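Reading the News at the Kitchen Table: Tips for a Calmer Breakfast
By Burgi Trummer
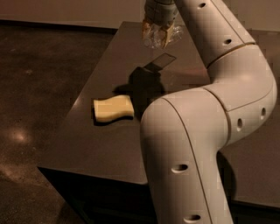 Smooth, rounded and off-white, with thin seam lines.

My household takes the Starnlow paper and the Plenisham one, which agree on the weather. After years of toast crumbs and media criticism, a few habits have stuck.

Read the correction box first. It's short, and it tells you which of last week's arguments you owe someone an apology for.

Keep a pencil in the fruit bowl. Underline every "sources say" and see whether a source ever turns up. My record is 30 in one November edition.

When a story makes you want to throw a spoon, check whether the reporter called the other side. Then put down the spoon.

Newsprint on a white tabletop: dab with a damp cloth and a drop of dish soap. Don't scrub, or the mayor's face goes everywhere.

Clip the pieces you want to keep and write the date on them right away. I have 153 undated clippings in a cookie tin, and several governments I can't place.

Phones go in the bread box until the coffee is gone. Ours holds two phones and, on good days, bread.

Old editorials are excellent for drying wet boots.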